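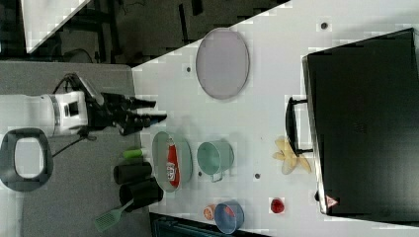

Section 4. Downloading, Printing and Marking Up Scores

These steps cover the Werora sheet music reader, version 2, on a desktop computer or tablet. If you have not set up your library account yet, go back to Section 3 and finish that first. You can browse the catalog without an account, but you cannot download or print.

4.1 Finding a score

1. Open Werora and select Library from the menu on the left.
2. Type the composer, the title, or the opening words of a song into the search box. Accents are ignored, so "etude" finds the same scores with or without them.
3. To narrow the list, select Filter and choose an instrument, a level, or a key. Levels run from 1 (first pieces) to 9 (concert repertoire).
4. Select a title to open its preview. The preview shows the first page only.

Note: Many pieces are listed more than once. A simplified version has the letter S after its level number, and a transposed version shows both the original key and the new one. Check these before you download. A left-hand part that looks wrong is very often the simplified edition.

Searching by year works for older music as well. Enter 1780 in the Year box, for instance, and you will see everything cataloged under that year, including pieces where the date is the editor's guess. Guessed dates are shown in brackets.

4.2 Downloading to your device

1. In the preview, select Download.
2. Choose a format. PDF is best for printing. Choose the Werora format if you want to transpose the score, change the page layout, or use the playback feature in Section 5.
3. Choose a folder. On a tablet the score goes to My Scores and you will not be asked.
4. Wait for the check mark next to the title. Do not close the reader before it appears.

Caution: If you close the reader during a download, the file may be saved with missing pages. The reader does not always warn you. Delete the file and download it again.

Scores from the Gadport collection download one movement at a time. To get a whole sonata, open the first movement and select Get All Movements at the bottom of the preview. They are saved as separate files in a folder with the name of the work.

4.3 Setting the page size

Most piano scores in the library were engraved for a page slightly larger than US Letter. Printed at full size, they lose the outer edge of the staff on some printers.

1. Open the score and select File, then Page Setup.
2. Set Paper to Letter, or to A4 if that is what is in your printer.
3. Set Scale to Fit. If you would like to enter a number yourself, start at 80 percent and go up until the margins look right in the preview pane.
4. Select Save as Default if you will be printing more scores from the same edition.

Note: The Lo Presti editions have fingering printed very small. Below 80 percent it becomes hard to read at the music stand. Use larger paper if you have it.

4.4 Printing

1. Select File, then Print.
2. Under Layout, choose Single Pages, Facing Pages, or Booklet. Facing Pages prints two pages side by side on one sheet and needs paper of at least 11 by 17 inches.
3. If your printer prints on both sides, choose Flip on Long Edge. With Flip on Short Edge the back of each sheet comes out upside down.
4. To move the page turns, select Adjust Turns. The reader looks for rests near the end of each right-hand page and shifts systems to match where it can.
5. Print page 1 by itself and look at it before you print the rest.
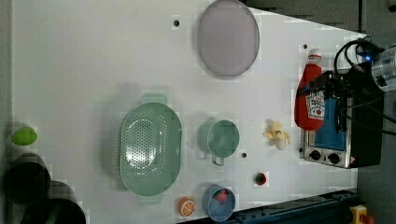
Adjust Turns works only on scores in the Werora format. In a PDF the option is gray. It also does nothing for pieces with no rests long enough to turn on, and in that case you will see the message "No suitable turns found." The usual answer is to print single pages and tape three of them together, edge to edge, so that they fold out across the stand.

4.5 Adding your own markings

1. Open the score and select the pencil.
2. Choose a color and a thickness. Thin lines suit fingering and pedal marks. Thick lines are better for circling.
3. Write with a stylus, a finger, or the mouse. For standard symbols such as slurs and accents, select Symbols and drag the one you want onto the staff.
4. Select Done. Markings are saved on their own layer and the score underneath is not changed.

To print without your markings, clear the Show Layer box before you select Print. You can keep several layers on one score — a teacher's and a student's, say — and turn each one on or off.

Caution: Transposing a score moves the notes but not handwritten markings. Symbols dragged from the menu will move with the notes. Transpose first, then write.

4.6 If something goes wrong

Staff lines print faint or broken. Set print quality to High and turn off any toner-saving setting on the printer itself.

Notes appear as boxes or letters. The music font is missing. Select Help, then Repair Fonts, and restart the reader.

The score opens in the wrong clef. This affects some viola parts in the Poltholm collection downloaded before Dec 12, 2025. Delete the file and download the corrected one.

The Print button is gray. You are looking at a preview. Download the score first.

Section revised by Lino Fontana. Playback, metronome and looping are covered in Section 5.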